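**Subject: Re: [bench-arms] Right arm pushing down after it has closed on the part**

Hi Ho-yin, hi everyone,

Sorry for the slow answer. I read your message the evening it came in, got halfway through a reply, and then we had a week of visitors at Prollbridge and the draft sat there. I've deleted most of it and started over, which is probably a kindness to all of you. I'm keeping your original here so people who joined the list after February can follow along.

> Hello all,
>
> We run two small arms over one table, sorting blocks into a tray, nothing fancy. Since we moved everything to the new room, the right arm will sometimes close on a cube and then keep trying to go down. Not fast. It leans. The motors get warm, the base creaks, and after a bit the controller drops out with an overcurrent and the arm goes limp on top of whatever it was holding.
>
> The left arm runs the same script and has never done it. I have swapped the power supplies between the two, with no change. I have swapped the cubes, with no change. I have re-run the homing routine more times than I want to admit.
>
> Last time Lindalva had her hand near the basket when the arm let go, and it gave her knuckles a good knock. She's fine, but I have stopped running it until I understand what is happening. Has anybody had this? Is it the gripper, the table height, or am I looking in the wrong place completely?
>
> Ho-yin Hung

First of all, I'm glad Lindalva is all right, and I'm glad you stopped. I know how hard it is to switch a thing off when it works nine tries out of ten and you have people waiting on it. Please keep it off, or at least keep hands out, until you've been through what follows. These arms are small and we all get casual around them, me included, but a limp arm has a fair bit of weight hanging out at the end of it and it doesn't care where it lands.

Now, yes, we have had this. It took Sebastião and me the better part of two weeks to find, and I'll tell you the whole story because I think some of the wrong turns will save you time.

Ours started after a table change too. The old bench had been swapped for a nice new white one, and everybody was pleased with it, and the first morning everything ran beautifully. By the afternoon the right arm was leaning. We blamed the gripper, naturally. We took the fingers off, cleaned them, checked the linkage for play, put them back on. Still leaning. Then we blamed the firmware, and I spent a whole day going back through old versions, which I don't recommend to anyone who values their eyesight.

What finally got us moving was Sebastião sitting down with the log and putting the commanded height next to the measured height for every single pick. On a good pick the two lines came down together and met. On a bad one, the measured line stopped when the fingers met the cube and the commanded line carried on for another 2 mm underneath it. So the arm was being told to be somewhere it could not physically be, and it was doing its honest best to get there. The controller's current limit was the only thing that ended the argument.

So then of course the question was why the target was too low, and why only sometimes, and why only on the right. There were two causes in our case, one on top of the other, and I suspect you may have both.

The first one is the table height in the config. In the Stalham driver, which I believe you're also using, there is one table height per arm. When we moved benches we measured the new height, typed it into the left arm's file, and then somebody (it was me, I have made my peace with it) forgot the right one. The right arm was still working to the old bench. Open both files side by side before you do anything else. It's a two-minute job and I would love for that to be your whole problem.

The second one is sneakier. The height of the pick comes partly from the camera on the arm, and if that bracket has tipped even slightly, the estimate drifts depending on where the cube is on the table. That was the "only sometimes" part. Picks close in were fine and picks farther out went low. Ours had slipped because the cable was pulling on the bracket every time the arm reached across, and you couldn't see it by looking. You had to put a square against it.

Once I knew all that, I put together a little routine that I now run after any move, any table change, or any time a person so much as leans on the bench. It uses three cubes spread across the front of the table, the basket at the back, and one arm at a time doing the work.

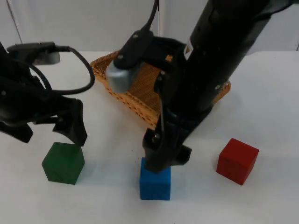 ### The routine, in the order I do it

1. **Power off, check the brackets.** Put a small square against each camera bracket and compare the left to the right. Then take the arm by the forearm and move it slowly by hand through its full reach while you watch the cable. If the cable goes tight at any point, give it more slack before you go on. A big lazy loop looks untidy but it has never given me any trouble.

2. **Compare the two config files.** Table height, gripper offset, finger length. Read them out loud to another person if you have one handy. Lindalva Nogueira does this with me and she has caught me reading what I expected to see more than once.

3. **Lower the current limit on the arm you're testing.** We run at 1272 in normal use, in the driver's own units, and I bring it down to 500 for the test. At that setting the arm can still lift a wooden cube, but if it leans on something it gives up early and gently. Please don't skip this one.

4. **Do a slow pick on each cube with the speed turned right down.** Stop after the fingers close and before the lift. Look at the commanded and measured heights at that moment. If they agree, carry on to the next cube. If the commanded one is lower, write down the difference and which cube it was.

5. **Look at the pattern.** The same error on every cube points to the table height. An error that grows as you go outward points to the camera bracket. If it jumps about with no pattern at all, I would start to suspect a slipping joint or a loose horn screw, and that's a different letter.

6. **Put the current limit back.** I have a sticky note on the monitor for this. Before the sticky note we lost an afternoon wondering why the arm had turned so feeble.

### About the drop itself

This is the bit that worries me more than the leaning, and I'd ask everybody on the list to have a think about it, whether or not you've ever had the fault.

By default, an overcurrent on these controllers cuts torque to the whole arm. All the joints go at once. That protects the motors, and I understand why it was set up that way, but it means the fault turns a slow push into a sudden fall, and it happens just when a person is most likely to be reaching in to see what's wrong. From what you wrote, I'd guess that's how Lindalva got her knock.

We changed two things. The driver now watches the gap between commanded and measured height, and if it stays open for longer than 78 milliseconds during a descent, it stops sending new targets and holds where it is. The arm stays up, it beeps at us, and we can back it off under control. Essam Alaoui wrote that part and he's happy to share the patch. He'll want me to tell you that it's been tested on our two arms and no others, so treat it with suspicion until you have tried it with the current turned down.

The other change was plain old habit. Nobody reaches for the basket while either arm has torque on. We used to pull the cubes out of it between runs, quick as you like, and it felt perfectly safe because the arm you were looking at was parked. The trouble is that with two arms over one table, there's always another one you aren't looking at. We moved the stop button to the front edge where your free hand falls on it, and now it's stop, then reach.

### What I'd like to know from you

If you have the patience for it, Ho-yin, could you send me the heights from step 4 for each cube, and both config files? I'd also be curious whether the creak you mention comes from the base clamp. Ours creaked too, and when we tightened the clamp the leaning got *worse*, which confused us terribly. I think the loose clamp had been soaking up some of the push. So if you find yours is loose, do tighten it, but fix the height first.

I should say as well that swapping the power supplies was a sensible thing to try, and so was swapping the cubes, so don't feel the time was wasted. I'd have done the same, and I did, in the same order.

Give my best to Lindalva Toledo and tell her I hope the knuckles have recovered. And if anyone else on the list has seen the leaning on a different driver, please do write in. I've only ever chased it on Stalham and I'd like to know if Piltex users get it too.

Warmly,

Maren
Prollbridge

P.S. Essam has just read this over my shoulder and says the hold only works if the arm was homed since the last power cycle. If it wasn't, the check is skipped without any message. He's going to add a warning. Until he does, home it every time.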